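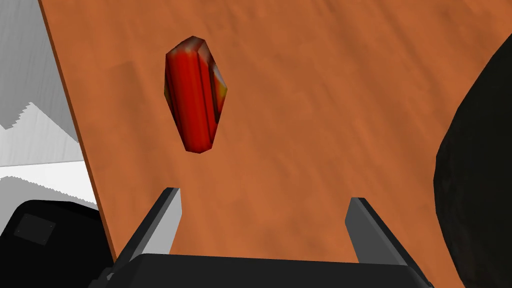 Red piece on the orange-brown tabletop

Forum: Home and Furniture > Wood Finishing
Topic: Pine table turned too orange, how to calm it down?

gcoste
July 2021
Hello all. I bought an old pine table from a seller in Istham and I would like to use it in the kitchen. The top has a strong orange color from the old varnish. I sanded a small area underneath with 180 grit and the wood there is much paler. My question is, must I remove everything, or can I put a darker stain on top of the old varnish? The top is 203 cm long, so it is many hours of work. Please excuse my English, I write slowly.

Bev_Sheehan
Don't stain over varnish. It sits on top and looks muddy, then it scratches off at the first dinner. Strip it.

kane_w
Disagree with Bev. A tinted topcoat over a clean, scuffed finish can work fine. I did a dresser like that in January and it still looks good.

Bev_Sheehan
A dresser does not get hot pans and wet glasses, Kane.

femi.okoro
If you do strip it, use a gel stripper first and sand after. Old varnish clogs the paper very fast. Stop at 180. If you go to 300 the stain will hardly go in.

gcoste
Thank you, this is useful. In the shop they told me to go to 300, so now I am confused. Is it different for oil?

femi.okoro
For oil you can go finer, yes. I still stop at 221 with the Viklund discs, they have strange numbers — I think it is their own scale.

kane_w
Their own scale, so don't compare it with normal grit. Also pine will go orange again with oil. If he wants it pale he needs a water-based finish.

gcoste
I did not know this about the oil. I would prefer pale. Then I will strip the top and leave the legs as they are — my wife likes the legs.

Bev_Sheehan
Good choice. Test the finish on the underside first and let it dry overnight before you decide.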